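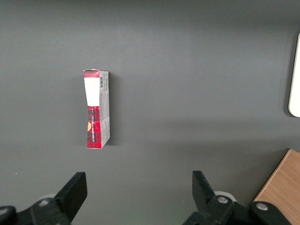

Do I need my own sewing machine to join a class?

Bring one if you love it, but we keep nine machines set up in the back room and you're welcome to sit down at any of them. Thread is included, needles are included, and if you snap three needles in an evening you'll be in very good company.

About Yazzie Sewing School

Hi, I'm Xiomara Haddad, and I run Yazzie. I teach most of the classes, I answer most of the emails, and if you ring in the morning and hear a sewing machine going in the background, that's me trying to finish a sample before the first group turns up.

I started teaching garment sewing because my cousin wanted a skirt. She'd bought the fabric (a heavy mustard corduroy, gorgeous, horrible to press) and she'd bought a pattern, and then the lot of it sat in a bag behind her couch for two years. One long afternoon at my kitchen table and she had a skirt with a zip in it. The zip was a bit wavy. She wore it to work anyway, and then her workmates wanted skirts too, and my kitchen table got very crowded very fast.

Yazzie was the name of the old drapery that used to be in this building. The letters were still up over the door when I signed the lease and I couldn't bear to take them down, so I kept them and had them repainted in a green I'm still not sure about.

What we teach

Clothes, mostly. I get asked a lot about quilting and I do admire it, but there are wonderful quilting teachers around and I'm not one of them. What I know is how to make a thing you can put on your body and leave the house in.

The beginners' course is called Ustska. It runs over nine evenings and you finish with a simple top, a gathered skirt and a pair of drawstring pants. We go slowly on purpose. The whole first night is threading, winding bobbins and sewing lines on scrap cotton, and people always look a bit let down when I tell them that, and then by the end of the night they're racing each other around corners!

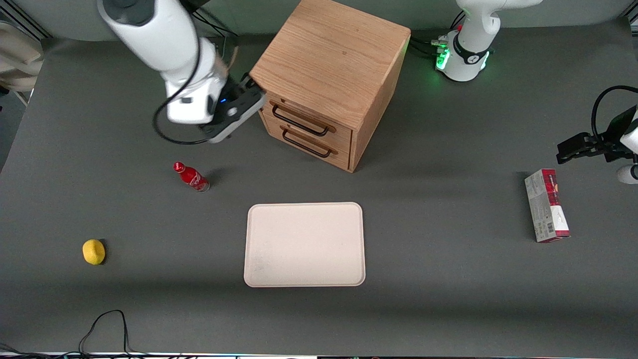 After that most people go on to Lunolach, our fitting course, and I'll happily admit it's my favourite. You make a plain bodice in calico, we pin it on you, we slash it up with scissors and tape bits back in, and you go home with a paper pattern that fits your own shoulders. I have a forward right shoulder from years of hunching over a machine and I had no idea until I did this to myself. Every shirt I'd ever made had been twisting around to the left and I'd blamed the fabric.

Lunolach is a small group, never more than six, as the pinning takes a while and nobody wants to stand about in half a bodice waiting for me. Wear a singlet and your usual bra. Bring a jumper too, the back room takes ages to warm up in winter.

Then there's Esotetti, the open studio. No lesson, no set project, just a big cutting table, good lights and company. People bring all sorts along. Last November we had someone relining her grandfather's overcoat at one end and someone else hemming what must have been a kilometre of bridesmaid chiffon at the other — I helped with the coat and stayed well away from the chiffon. If you get stuck I'm around, and if I'm stuck I'll probably ask you.

The fabric room

I should warn you about the fabric room. It began as one shelf of calico for the fitting classes and it's now about 1000 metres of cloth, and yes, I've measured it (stocktake, a very long day, I lost my voice counting out loud). Linen and cotton take up most of it, along with some wool in the cooler months and a corner of odd remnants I sell by weight.

I don't keep much stretch fabric. I'm just not that fond of sewing it, and the few knits I do have are there for students who've talked me into them. If you want swimwear lycra I'll send you off to someone who knows what they're doing.

There's also a drawer of patterns to borrow. More than 500 have come our way, mostly from the seventies and eighties, and most of them have all their pieces. Most. Check for the collar before you cut anything out, please. I made that mistake with a lovely pale blue lawn and it became a collarless shirt, and I wear it still, but it wasn't what I had in mind.

How I like to run a class

I talk a lot. You've probably gathered. But once you're sewing I'll leave you be unless you wave at me, and I won't grab the work out of your hands to fix it. I had a teacher who did that when I was twelve and I can still feel how cross I was. I'll show you on a spare bit of cloth and then you do yours.

Unpicking is normal here. Each spot has its own seam ripper and mine has the most worn handle of the lot. If your seam's a bit off and it's on the inside and you're happy, leave it! If it's going to bug you every time you put the thing on, we'll put the kettle on and unpick it together.

Kids are welcome from age ten in the school holiday sessions, and teenagers can join the evening courses with a parent or on their own. We've had a few mother and daughter pairs come through, and one grandfather with his grandson who made matching pyjama pants in a flannelette covered in trout.
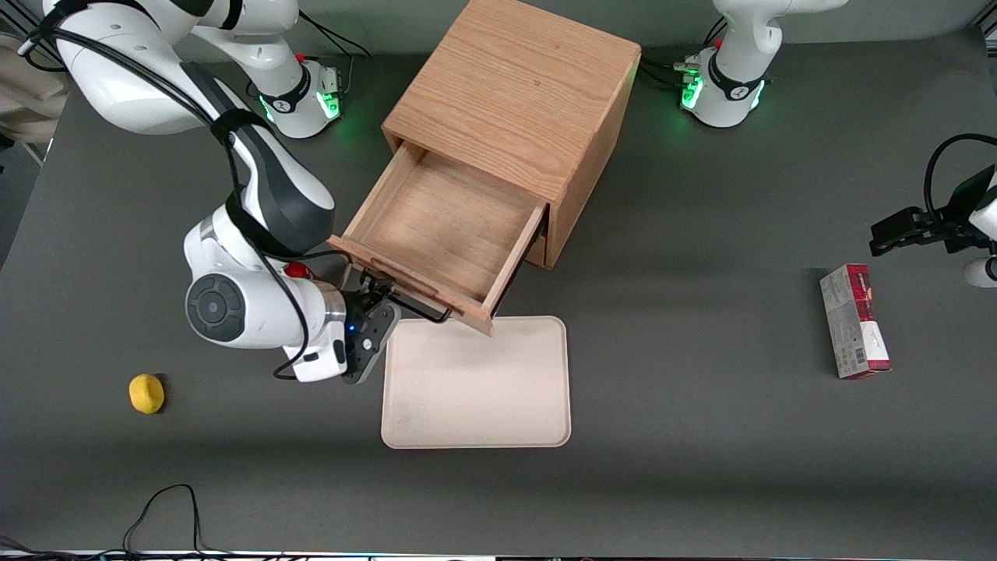
Finding us and getting in touch

We're upstairs over the bakery, second door along, under the green letters. Parking out front is free after 5 pm and there's a bus stop right across the road. The stairs are steep, so if they're a problem let me know and I'll meet you at the back lane where there's a ramp and a goods lift that's perfectly safe, if slow.

Email is the best way to book. I answer in the evenings, usually with a cup of tea and a hem in my lap, so give me a day or so. Tell me what you'd like to make and what you've sewn before, even if it's only a cushion cover in Year 8, and I'll tell you which course I'd start with. If a course is full I keep a waiting list, and spots do come up more often than you'd think.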